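The baker at Hemusska starts at 4 in the morning, and by the time I get there at a quarter past seven she has already had what she calls her second breakfast, a heel of rye with salted butter, eaten standing up. She pours me a coffee without asking whether I want one. I do want one. It is December, the windows are fogged to the top, and the line at the counter has already reached the door.

She has run the bakery for 16 years, in what used to be a shoe repair shop on the corner across from the Hodetti market hall. Before that she kept books for a lumber yard. "I was good at it," she says. "People think I must have been miserable, and I wasn't, I liked the lumber yard very much. I just kept bringing in bread, and after a while they were asking me about the bread before they asked me about the invoices."

The bread they asked about was the dark rye she still makes, a dense, slightly sour loaf with caraway that her grandmother baked every other week. The starter goes by the name of Su, and it lives in a crock on the lowest shelf, away from the ovens. I ask how old it is and she waves a hand. "Older than my mother's wedding, younger than the house. That's as close as anybody in my family will get."

We move to the back room so she can shape while we talk. She doesn't look at her hands when she works. She looks at me, or at the clock, or out at the alley where the Zevinico flour truck is due, and the loaves come out the same size anyway. On an ordinary morning she bakes 400 of them, more before the holidays, and she tells me with some pride that the busiest December she ever had came to 3309 for the month in caraway rye alone, not counting the white loaves or the rolls.

I ask what home bakers get wrong, expecting to hear about kneading. "They're in a hurry to cut it," she says. "Rye wants to sit. You take it out, you wrap it in a towel, you go to bed. If you cut it warm the middle is gummy and then you write me a letter saying the recipe is bad." She does get letters, it seems, and she answers them too, usually on the backs of old order slips.

She is just as firm about rolling pins. Hers is a plain straight one with no handles, and she'd like everyone to throw out the other kind. "With handles you're pushing on the handles," she says. "With a straight one you're pushing on the dough, and you can feel where it's thick."
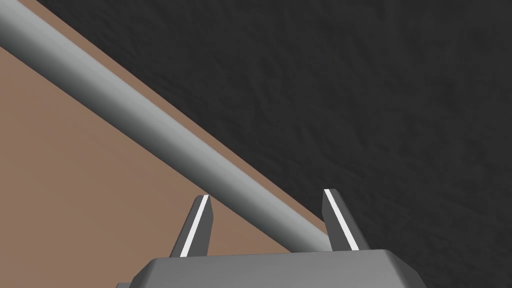
A plain gray rod, shown at an angle above a brown surface.

The pin comes out for the flatbreads, which she started making when a neighbor mentioned missing them. They're rolled thin, pricked with a fork and baked for a few minutes on the hot floor of the oven, and they keep for weeks in a tin, although she says no tin of hers has ever been given the chance. She hands me one with a little soft cheese on it and waits, very politely, until I've finished chewing before she goes on.

Money is a harder subject. Flour costs more than it did, butter a great deal more, and the rent went up again in the fall. She raised the price of the rye by 20 cents and worried over it for almost a month beforehand. "I put up a sign, I explained everything, I apologized on the sign. And the first man in the door said, finally, I was starting to feel guilty."

Will she retire? She laughs and says her knees have views on that. There's an apprentice now, three mornings a week, who has a good feel for the dough and a poor feel for the alarm clock, and she thinks the second thing can be taught. She'd like to close in the summers, maybe, and see the coast.

The truck pulls up then, and she goes out to meet it with her apron still on, telling me over her shoulder to take a loaf and not to cut it before tonight.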